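Bag Packing by Two Arms -- data card

Version 2, Stolten bench. Written for the people who train on this set and for those who will record more of it.

The set contains demonstrations of one household task: small soft toys are put into a paper bag by two robot arms. Every movement was made by a human operator with remote control. There is no scripted motion in the set, and no motion from a trained policy.

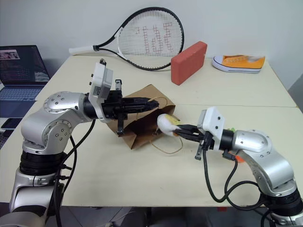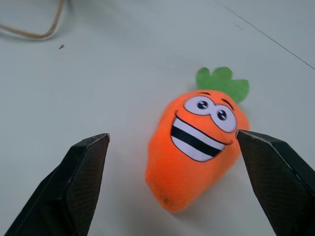
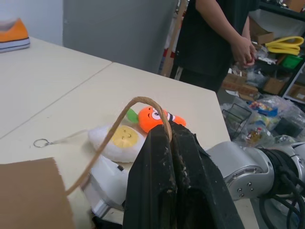
Views from the Stolten bench. First: head camera, with the left gripper in the mouth of the bag. Second and third: wrist cameras, with the carrot toy between the fingers, and with a handle held in the grip.

Contents of the set

Demonstrations: 360
Operators: 11
Frame rate of the arm data: 50 per second
Camera views: one head, two wrist
Size on disk: 52 GB
Task language: English, one sentence per demonstration

Each demonstration is stored in its own folder. The folder has the video of each camera, one file with joint positions of both arms, one file with the opening of both grippers, and a short text file with the task sentence. All files in one folder share the same clock. If you copy only a part of a folder, please keep the clock file too, otherwise the views can not be aligned again.

How the demonstrations were made

The operator holds two small leader arms, one in each hand, and the robot arms follow them. We call the control program Ditero. It sends the positions only and gives no force back to the hands, so the operator must judge the grip by eye. New operators usually close the gripper too much in the beginning. We let every operator practise before the recording, and the practice is not included.

The left arm normally takes care of the bag and the right arm brings the toys. This is a habit and not a rule. In some demonstrations the operator changed the roles, for example when the bag had turned away during the work. These are marked with "swapped" in the notes column.

A demonstration starts when both grippers are open and away from the bag. It ends when the operator presses the foot pedal. The pedal press is cut from the arm data, but the last second of video may still show the arms standing still.

Instructions given to the operators

Look at the head view first, then go to the wrist views for the last few centimetres.
Open the bag before you pick the toy. A toy waiting in the air is not a problem, but a closed bag costs much time.
Pick the toy by its thick part.
If the toy falls, pick it up again and continue. Do not restart.
Do not pull on the handle when the other gripper is inside the bag.
Move at a speed that you can repeat.

We keep the demonstrations with a dropped toy on purpose. They show how to recover, and the first model which was trained without them stopped completely after a drop. The column "drops" gives the number for each demonstration, so you can take them out if your method needs clean data.

Objects

The toys are plush. The carrot has a printed face with a wide grin, and the fried egg has a smiling face on its yolk. The egg also has a white strap with a metal ring, and the strap can hang out of the bag after packing. We count this as a success when the egg itself is fully inside.

Other things lie on the tables as well, among them a sneaker with an orange upper. They are not part of the task. Please do not remove them from the images by masking, as the model should learn to leave them alone -- the carrot and the shoe are near in colour, and early models went to the wrong one.

The bag is of brown paper with a thin string handle. It becomes softer with use. We changed it when it could no longer keep its shape, and the column "bag_id" says which one was used. Success is clearly lower with a new stiff bag, and I do not have a full explanation for this.

Labels

success: yes, no, or partly
drops: whole number
roles: normal or swapped
bag_id: letter and number
notes: free text, sometimes empty

The labels were written by the operator directly after the demonstration and checked by a second person at Majumder. Where the two did not agree, the second label was kept.

Known problems

The fingers hide much of the object in the wrist views at the moment of closing.
Dust on the finger surfaces changes between sessions. The grip may be a little different for this reason.
In the head view the right wrist often covers the toy just before it goes into the bag.
People may be visible behind the tables in the wrist views. Faces were blurred where they appeared, but if you find one which we missed, please write to us and we will replace the file.
The light was not controlled.
The gripper opening has a small delay against the joint positions. A correction value is given in the clock file, and the loading script applies it by default.

Versions

Version 1 was recorded in September with only the head camera and is no longer distributed. Version 2 was released on March 14, 2024. The split for training and test is by operator, so no operator is in both parts.

Use

The set is free for research and teaching. For a commercial use, ask the Gandemmont office first. If you publish results, please state the version and say if you kept the demonstrations with drops.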